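Workshop tips: before you let a robot near the bench

I went to the Trnka open day on 30th June expecting to be sold something, and I was. The stand at the back was the one people had come for: a gripper with two fingers, run first in simulation, which the man from Sokex said would "take the boring half" of bench work off our hands. I have heard that about a bread machine, a label printer and a self-emptying vacuum. I still empty the vacuum.

So I took notes, mostly on what I would want settled before spending money. Some of it applies to any gadget you put on a counter.

Start with the surface

The countertop in the simulation was a gray marble pattern with dark veins running all over it. Handsome enough. My own bench is beech and has a dip in it where the vise used to be, and I asked what happens with a dip. The answer was that surfaces can be "tuned". Take that as a no until somebody shows you.

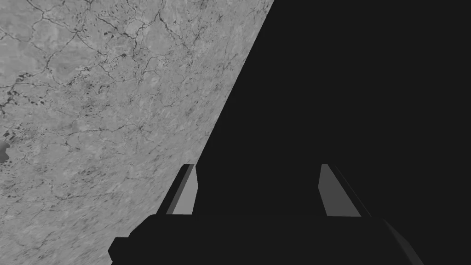 If you are thinking about any machine that works on a flat top, do this first. Put a long level across the bench both ways, then corner to corner. Shim the legs before you touch the top. Wipe it down with a barely damp cloth, let it dry overnight and check it again, as old boards move. I found 2 low spots on mine that I had been working around for years.

A busy pattern is a nuisance for people too. Dropped screws vanish on veined stone. Lay a plain tea towel down before you take anything apart, and fold the edges up a little so nothing rolls off.

Ask to see the dull jobs

Demonstrations favor things that are easy to hold. Ask for the awkward ones: a greasy jar lid, a wet sponge, a bag of flour that is already open. Emese Katona, who was next to me and runs a framing shop, asked about thin card. She loses prints to bent corners and wanted to know how hard the fingers squeeze. She got a long reply about settings and no number.

Her own method costs nothing, so I will pass it on. Never pinch a print by the corner. Slide a sheet of stiff board under it, lift the board, and let the print ride. If you must grip it, hold it by opposite edges with clean cotton gloves and let it sag slightly in the middle. A print held tight wants to crease. 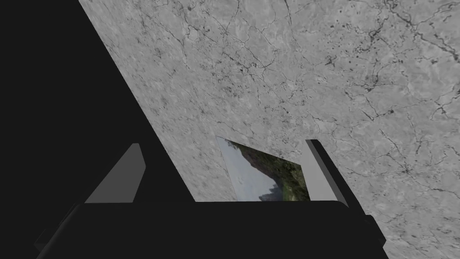
I have tried the board trick at home with old postcards and with rolled pastry, and it works for both. Flour the board for the pastry – not for the postcards.

Get the real price

The leaflet gave a price for the arm. It did not give one for the mount, the spare fingertips or the yearly service. Ferenc Farkas at the Witer table was more open than most and told me a set of tips lasts him about 8 weeks in daily use. Write every extra in one column and add it up before you go home. Mine came to 71 percent on top of the leaflet price, at which point I went and had a sausage.

Cheaper things to try first

A strip of non-slip shelf liner under the cutting board. Replace it when it goes shiny.

A bench hook, made from offcuts in an evening.

Spring clamps with the pads still on. If the pads are gone, glue on scraps of old leather.

A second pair of tongs, silicone tipped, kept only for dry work.

10 minutes at the end of the day putting tools back. I know.

Givis is holding another open day in September and says it will have a real arm on a real bench. I will go if I can bring my own jar lids. I have written to ask and will add the reply to this page when it comes.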